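Moffat fold-down kitchen table, seven weeks in

I bought the Moffat because our kitchen in Zidville is basically a hallway with a stove in it, and the old table meant one of us always had to stand up so the other could get to the fridge. The store in Rusness had one set up on the floor and I went back twice to lean on it (the guy there was very patient with me). It's 34 inches long with the leaf up and sticks out hardly at all when it's down, and I was sold before I even looked at the oak one next to it.

Putting it together took me most of a Friday evening. The booklet has 27 steps and the drawings are tiny, and step 7 shows the hinge upside down! I had the whole leaf on backward before I figured that out. The screws are fine, the little wrench they give you is junk, so use your own. Also, find your studs first. The wall bracket carries all the weight and I would not trust it to drywall, no matter what the box says. 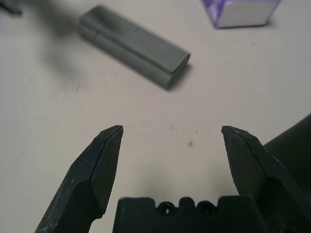
My big worry was the finish. I went back and forth forever on the color, and my sister kept telling me to go dark so it would hide coffee. I'm glad I didn't listen, because a pale tabletop like this one makes a dim kitchen feel so much bigger, and crumbs are easy enough to wipe off anyway. Turmeric did leave a faint ring that took baking soda and two tries. Red wine came right up, and so did my nephew's marker.

The leaf is rated to hold a decent load and I believe it. I've kneaded bread on it plenty and it hardly moves, though it does creak if you lean on the far corner. What I don't love is the latch. It's stiff, it pinches, and you need both hands, so forget about folding the thing down while you're holding a plate. I put a dab of wax on it and that helped some.

I also looked at the Jistus, which has a nicer latch and a drawer, but it's deeper when folded and would have blocked our back door. If you have the room, go see that one too. For a skinny kitchen I'd buy the Moffat again, four stars, and I'm still mad about step 7.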